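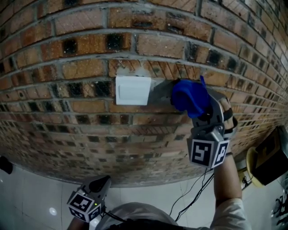
I spent most of Saturday arguing with a wall. My office has one side of bare brick, and when I took the place over I was thrilled about it (so much character! no painting!). Then I tried to find where all the wiring goes and got a lot less thrilled.

The light switch is the one part I really do love. Plain white, square, big enough to hit with an elbow when I'm carrying coffee. But the plaster around it is a rough gray patch that somebody slapped on and walked away from, and it's been bugging me since March. Ankica Nikolovski, who has the unit upstairs, thinks I should leave it. Her view is that old brick on Vevusgate is supposed to look beat up, black blotches and all, and that a perfect little frame of smooth plaster would look silly in the middle of it.

She may be right, but I went to Hoxha anyway and bought two tubs of lime filler and a small trowel. The guy there talked me out of the bright white stuff, thank goodness. I also got a quote for having the whole wall cleaned and sealed, and it came to 800, so that's a no for this year!

For now I've gone over the bricks with a soft brush and a vacuum, and wow, the dust. Five bags' worth, I swear, and my desk still feels gritty. I'm going to try the filler on a corner behind the bookcase first and see what color it dries. If it looks awful I'll push the bookcase back and put the trowel in a drawer.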